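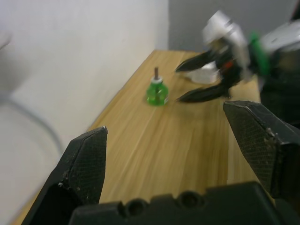

Sustent Small Grants Programme
Progress report: Kamow Lane Allotments and Orchard
Period covered: October to May
Date of report: May 30, 2010

1. Summary

The grant was awarded for three pieces of work: a piped water supply to the lower plots, the clearing and replanting of the old orchard, and a set of evening classes for new plot holders. The water supply is finished. The orchard is replanted but the fencing is not complete. The classes began in March and will run until the end of the summer. We are asking for one change to the budget, set out in section 5.

2. Water supply

The lower plots had no water of their own and people were carrying cans down from the tap by the main gate. Jedance, who gave the lowest of the quotes we sent you with our application, laid 196 metres of pipe along the eastern path and fitted four standpipes. The trench was dug in November. Work stopped for most of January when the ground was frozen and started again in the second week of February.

One standpipe leaked at the joint after it was first turned on. Jedance came back and replaced the fitting without charge. The path has been made good with hoggin, although it has sunk a little near the compost bays and will need topping up before the autumn.

The water company has put in a separate meter for the new run, so from next year we can report the use on the lower plots by itself. We have asked plot holders not to leave hoses running and have put up a notice to that effect.

3. Orchard

Bramble and elder had taken over the northern half. Clearing took longer than planned because the roots ran under the boundary wall on the Tudose Road side and had to be cut out by hand. Two of the old trees, both Bramleys, were worth keeping and were pruned in the winter. The rest were dead or badly cankered and came down.

We planted 13 young trees: apples, pears, one quince and two damsons. All are on half-standard stocks and are staked and guarded. One pear has been slow to come into leaf and may have to be replaced under the nursery's guarantee. The dry spell in April meant watering twice a week, which the new standpipe made a good deal easier.

The rabbit fencing is up on three sides. The fourth side depends on the council agreeing where the footpath runs. We wrote to them in February and again in April and have been told to expect an answer in June. In the meantime the guards are doing the job, apart from some gnawing on the quince.

4. Classes

The classes are held in the upstairs room at the Kamow Lane hall on Tuesday evenings. Subjects so far have been soil and compost, sowing under cover, and crop rotation. Attendance was good in March and fell off in May, when people wanted to be on their plots in the light evenings. For that reason the June and July sessions will be held on site, with the hall kept as a fallback for rain.

Those who came have asked for a class on pruning. We would like to hold it in the orchard next winter, outside the grant period and at our own cost.

5. Budget

The water supply came in £200 under the estimate. The orchard clearance went over by £600, nearly all of it on skip hire and the extra days spent on the roots. We ask that the saving on the water supply be moved to the orchard heading. The remainder will be met from plot rents – no further money is being asked for.

Receipts for the period are attached, apart from the last skip invoice, which has been queried with the hire firm.

6. Work still to do

Fourth side of the rabbit fence, once the council has replied.
Topping up the eastern path.
Summer classes on site.
Tree labels, which are on order.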